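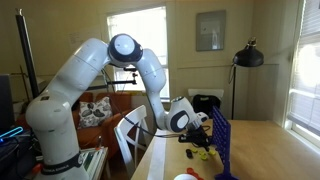
Setting up the Fluler kit for a disc-dropping game

Updated 28 October 2018

Quick one. Got the Fluler pick-and-place kit last week, price was 2,140 with shipping, and the printed guide skips half of what you need. So this is the order I do it in now. Assumes your arm is already bolted down and homed. If not, go do that first.

What you need

Arm with a parallel gripper
Fluler kit (finger pads, calibration card, USB stick)
A four-in-a-row grid and its discs
Double-sided tape
A table that does not wobble. Seriously

Step 1. Pads on

Wipe the fingers, let them dry, stick the pads on. Press for 30 seconds each. Pads go ridge side in. The guide shows them ridge side out, wrong, Fluler support confirmed it when I wrote in.

Step 2. Cable

Leave a loop of slack by the wrist. Then turn the last joint all the way both directions by hand and watch the cable. If it goes tight anywhere, more slack. Don't zip tie it until you've done this.

Step 3. Fix the grid

Tape the feet down. An empty grid slides if a disc clips the top edge, and then every position you taught is garbage. Mark the feet with pencil too so you can put it back after.

Step 4. Calibrate

Card flat on the table, run the calibrate script off the stick. Touch the four corners when it asks. Takes 8 minutes if you don't fumble it. Redo it if you move the table, even a little bit.

Step 5. Teach the pick

Start with one disc, flat, nothing touching it. Lower til the pads are just off the wood, close, lift. Grip force on the low setting. High setting pops the disc out sideways and you will be under the sofa looking for it.

Loose discs in a bunch are harder. The fingers need room on both sides, so spread them out or the gripper comes down on a neighbor. The Gremau add-on is supposed to sort out clusters but I havent tried it.

Step 6. Teach the drop

Do the middle column first. Come in from above, disc turned edge-on to the slot, stop 2 mm over the top, open. Don't push it in. Once the middle works the other columns are just an offset, type in the column spacing and the script does teh rest.

Step 7. Slow run

Lowest speed, hand on the stop button, whole row of drops. Then bump the speed up.

If it misses

Always misses the same way: calibration. Go back to step 4.
Misses randomly: pads loose or grid moved.
Disc hangs on the lip: wrist angle, turn it a hair.
Stops over the table and won't go down: height limit in the settings file is set too high out of the box. Lower it.

Worth the money?

Pads yes, script mostly, guide no. The Van Wijk kit comes with a better card but its software wouldn't load on my machine. Etach sells the pads alone, so if you can write your own script just get those.

Spare pads wear fast on the corners btw. Order extra.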